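Robots That Learn From People at Work

Mirela Leite works at Plilteo, a company that sorts and packs kitchen goods. Her job used to be putting cups, bowls and lids into baskets all day. Now part of her job is teaching a robot how to do it. 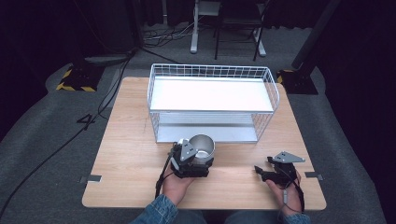 A robot does not know what a cup is. It does not know how hard to squeeze one, either. So Mirela does the job with a gripper in each hand, and a computer saves every move she makes. A gripper is like a big pair of fingers that opens and closes.

One time is not enough. Mirela may repeat the same small job 100 times in a day – pick up, move, let go. The computer now has 3,847 of these tries stored. Engineers use them to help the robot work out what to do by itself.

What changes for the people?

Some jobs get smaller. Plilteo has 208 workers, and fewer of them pack by hand than before. Lifting and reaching all day made their arms sore, so some were glad to stop. Others liked packing and were worried about what would come next.

Some jobs are new. Ivone Sampaio was a packer too. In April she moved to the repair room, where she checks the robots and changes worn parts. She had to take a class first, and she says the wiring was the hard part.

The robots still make mistakes. They drop things, or they stop when a basket is in the wrong place. Then a person has to come over and fix it.

Words to know

Automation: using machines to do work that people used to do.
Engineer: a person who designs or improves machines.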